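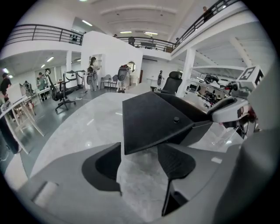 What belongs on a shared table at the end of the day? Only the things the next person will want, and usually that comes down to tissues and maybe one good book.

*(pause, let them settle, sip of water)*

So, hello again, and thank you for giving up part of your Sunday! I said I'd keep this to 20 minutes and I'll try, though those of you from the Tustham evening know how I get about tables.

- Start with the tabletop, chairs later
- Tissues in the middle, where everybody can reach
- Books lie flat, cover up (a nice cover deserves it) 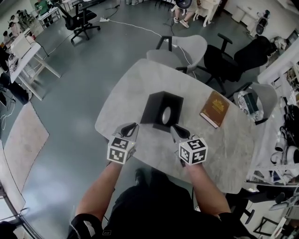
- Cables last, and please do them in daylight
- Tell the Gutivstead story here, but only if we're on time

Then on to the 2 shelves by the door, which I could talk about all afternoon.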